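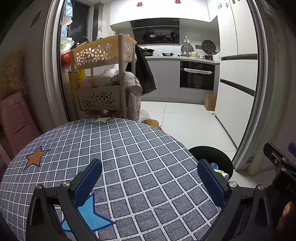
Gimunero Home Automation Group
Minutes of the June meeting

The meeting opened at 6:40 p.m. Nahuel Carrasco took the chair. Minutes of the previous meeting were accepted with one correction: under item 4, "dish rack" should read "dish drawer."

1. Matters arising

The loan agreement for the Prikell arm has been signed and returned. The spare finger pads have not arrived. The supplier has given no date, and the chair will call again.

The question of who keeps the key to the storage closet was left open.

2. Picking up and throwing away

The group took up the first chore on the list, which is clearing small trash from a room and putting it in the bin. The working text defines the job as follows: find the item, decide that it is trash, grip it, carry it to the bin, let go, and leave everything else in the room alone.

It was noted that people demonstrating the job with a hand-held gripper find it easy and get bored quickly. The Rasance software, trained on those demonstrations, does less well. In the bench runs it made 1,000 attempts at single items and completed 615 of them without help. Most of the failures came at the grip. The rest were split between items dropped on the way and items let go too early, so that they hit the rim and fell outside.

Several members thought the figure was better than expected. Others pointed out that a person who missed the bin that often would be asked to stop.

Drink cans were discussed at some length. A full can is a known shape. A crushed one has no standard shape and may fold further when squeezed, so the grip has to be adjusted while it is being made. The current software picks a closing force at the start and keeps it. There was agreement that cans should stay in the test set, crushed ones included, as that is how they turn up in kitchens.

A bin that is already full was raised as a separate problem. A person presses the contents down or changes the bag. The software has no step for either one and goes on placing items on top of the pile.
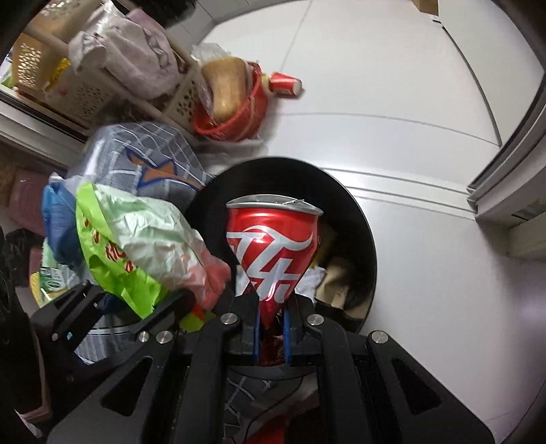

Carrasco said the grip was getting too much of the group's time and that deciding what counts as trash was the harder half. A paper cup on its side may be finished with or may be wanted again in five minutes, he said, and a plastic bag may be garbage in one house and saved for shopping in the next. He did not think more demonstrations would settle it, and he asked that the report say so plainly.

There was some disagreement. One view was that the owner could simply tell the machine once, by voice or on a phone, and it would remember. The reply was that people change their minds from day to day and would soon be spending longer on instructions than on the chore. It was agreed to put both views in the report.

Action: Carrasco to draft a paragraph on sorting before the next meeting.

3. Working through a doorway

Most of the bench runs were done at a single table in an open room. The group agreed that this flatters the results. In an ordinary home the table may be just outside the kitchen, with the bin beside it and the things to be put away on the other side of a door. A small round top near a doorway was thought to be a fair test, with a patterned cover left on. Patterned covers gave trouble in the Iturra trials, where the software tried to pick up printed shapes as if they were objects.

Carts on wheels were also mentioned. They do not stay where they were last seen, and bags hung from them swing when touched. No test is planned for this yet.

It was asked whether homes should be tidied before testing. The meeting was against it. Anyone who has already cleared the floor and the counter has done most of the work the machine is meant to do.

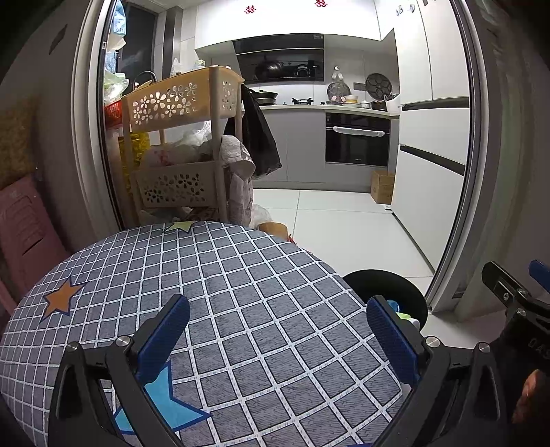 Minutes - June - Page 2 of 2

4. Shop-floor report

A written report was received from Iturra on the packing line. The arm there moves filled cartons from a belt to a pallet and has run 460 hours since it was installed. Stops were mainly for torn cartons and for labels the reader could not find. A worker is still needed within call.

Members compared this with item 2. The carton job goes better for clear reasons - the cartons are all one size, they arrive at one place, and the light does not change. None of that holds in a kitchen. The meeting did not think the packing results should be quoted as evidence that household machines are close, and asked for that sentence to be taken out of the draft leaflet.

5. Time and cost

The Rasance setup takes 30 seconds to clear one item when all goes well. A person does it in two or three. It was argued that speed does not matter if the house is empty at the time. Against that, an empty house has no one in it to pick up what the machine drops or to free it when it gets stuck. No decision was taken.

6. Other business

The leaflet title, "Chores Done for You," was withdrawn. Suggestions for a new one should be sent to the chair.

A request to add laundry folding to the list was turned down for the time being. Wiping tables will be looked at first.

The question "can it do the job yet" was put for trash clearing. The meeting's answer, for the record: with a person present, yes, slowly; without one, no.

The meeting closed at 8:15 p.m. The next meeting will be in August, same room.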